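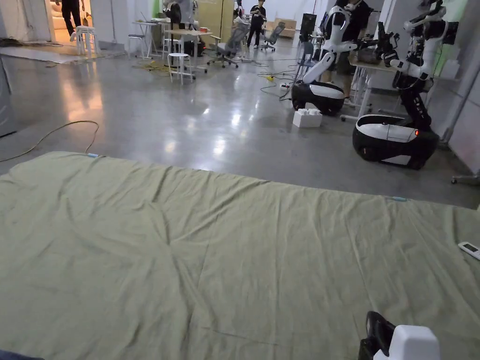
Fluvadley, 14/03/2020

I've been putting off writing about the gripper fault until we knew what caused it. We know now, so I'll put the whole thing down while I still have my notes.

We spend most of our day on cloth. One person takes a hand-held gripper and folds, drags or picks up whatever is laid out, on the floor or on the bed. The gripper records video and how far apart the fingers are. Later the two robots get trained on those recordings and try the same job. By the end of December we had 2000 recordings and felt fairly good about them.

The first sign of trouble was on the bigger robot. Aoi Ebihara was running a pick test on the bed and the arm came down in the right spot, but the fingers closed late. They closed on the mattress instead of the cloth and the arm tried to lift. The force limit should have stopped it right away. It didn't, and Aoi hit the stop button. She was standing outside the taped line with the button in her hand, the way we're supposed to, and she was not hurt. The fitted sheet got a tear in it and one finger was bent.

So we had two problems. I'll take the force limit first, as it's the one that could have hurt a person. Kiyoshi Uchida found that the limit had been raised for a test with a heavy blanket and never put back. The value lived in a settings file that anyone could edit and the robot would load without a word. I was the one who raised it. I had meant to change it back after lunch and I forgot. The limit is now fixed at startup, and if you want a higher one you have to type it in each time with a second person there.

The late closing took a lot longer. We blamed the camera delay, then the training, then the new fingers from Bimer. Noboru Arai spent several days lining up video with finger readings and got nowhere, because most of the recordings were fine. Then he sorted them by which gripper had made them. Every bad one came from gripper 4.

I took gripper 4 apart on the desk. In the base joint of the left finger the screw had backed out a little. You couldn't see it from outside. With the screw loose, the finger could swing a few degrees before the sensor noticed it had moved. On video the fingers were already shut on the cloth, and in the log they were still open. The robot learned to be late because that's what we showed it.
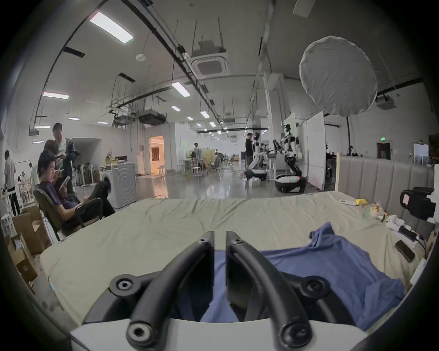

Fingertips apart over the blue cloth on the bed. The screws I'm talking about are the ones set into the round black joints.

We threw out 231 recordings. Vichien Nakpan asked if we could correct the readings by a fixed amount and keep them, and we tried that on a small batch. The play in the joint wasn't the same in every recording. It depended on how hard the person squeezed and which way the cloth was pulling, so there was no single number to add.

Some of the lost work was tedious to redo. The floor work with the large green cloth went faster than I expected. The bed was slow. A crumpled shirt on a wrinkled fitted sheet doesn't give you much to pinch, and you end up poking at the same ridge several times before the tips get under it.

What we do differently:

Thread locker on all the finger screws, the medium kind. The Bimer sheet says to leave them dry and we are ignoring that.

A check before each session. Close the fingers on a block of known width, open, close again, compare the two readings. It takes less than a minute. If they disagree, the gripper goes in the drawer and you take another.

The gripper number gets written into each recording. It used to be only in Noboru's notebook, and if he had been a less careful person we would still be looking.

A screw check with a hex key after every 8 hours of use. Toshiko Furukawa made the sheet for this and it hangs over the charging shelf. I've found one more loose screw so far, on gripper 2, right side. Its readings were still good.

The bent finger has been replaced and the pick test on the bed closes on time again. We haven't gone back to the heavy blanket. Kiyoshi wants to test the new startup limit with a sandbag first, and I still have to order one.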